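To: Zamesel Members' List
From: Tritard Office, Member Services
Date: February 17, 2025
Subject: Re: Return of loan equipment, revised terms

Members are reminded that the revised loan terms apply to all items issued from the Tritard store after the end of December. Items must be returned in a box, with every cord and adapter included. The replacement charge for a missing cord is $44. Items issued under the earlier terms may be kept until the original due date.

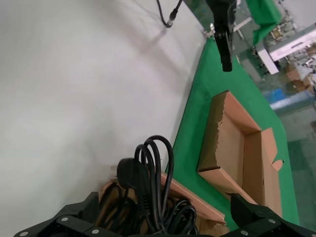

Pálfi branch wrote:
> Our members accept the charge but ask that the loan period be
> extended. Two weeks is too short for branches that meet once a
> month. We also ask whether cords may be returned separately by mail.

The office has considered both points. The loan period will be extended to one month for branches outside Jarnent. Cords may be mailed separately, provided that the loan number is written on the package. The number is printed on the issue slip. 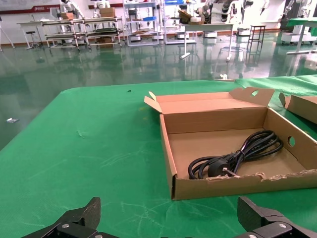

Power cord in an open box.

Branches holding items under loan numbers 117 and 455 are asked to contact the office, as the return forms for these loans have not been received. No charge will be made while the matter is under review.
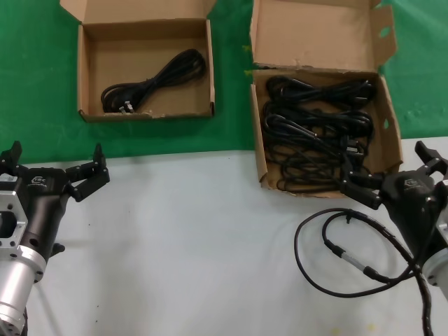 Two open cardboard boxes, both holding coiled cords.

Further questions should be sent to the office and not to the full list. Please quote the loan number in the subject line.

Member Services
Tritard Office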